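Zokham abre percursos guiados pela muralha medieval

23 de maio de 2023

A cidade de Zokham passa a ter, a partir de outubro, 12 percursos a pé pela muralha antiga e pelo bairro das portas.
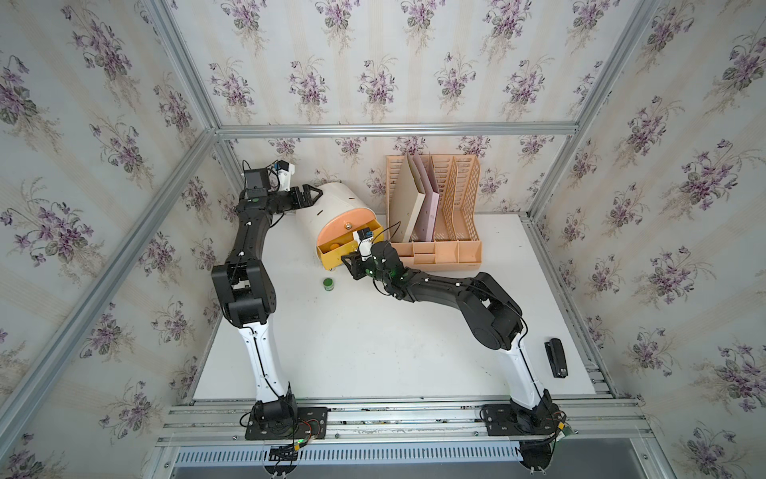

As visitas partem da Porta Mertens às 9 horas e terminam no antigo celeiro. 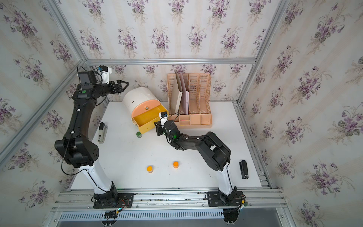 Para Evelien Wuyts, o troço norte merecia há muito ser mostrado a quem visita a cidade. O mapa do percurso é gratuito. 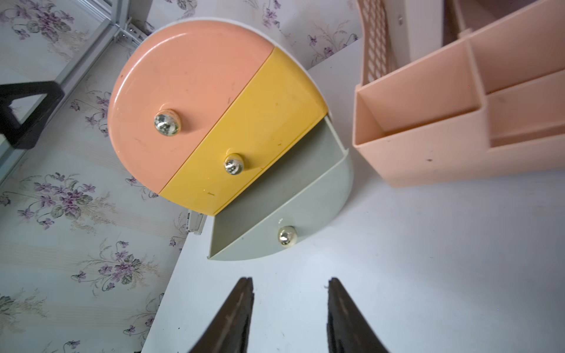 Foto: Ruben Brouwer / Drirell

Cada grupo leva um guia da Drirell. O bilhete anual custa 39 euros.
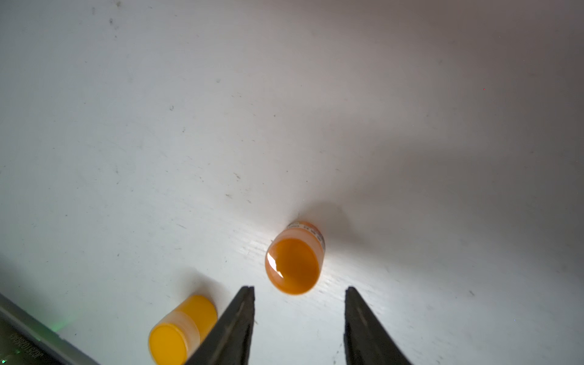
Inscrições e contacto
Anouk Groen, gabinete de imprensa da Drirell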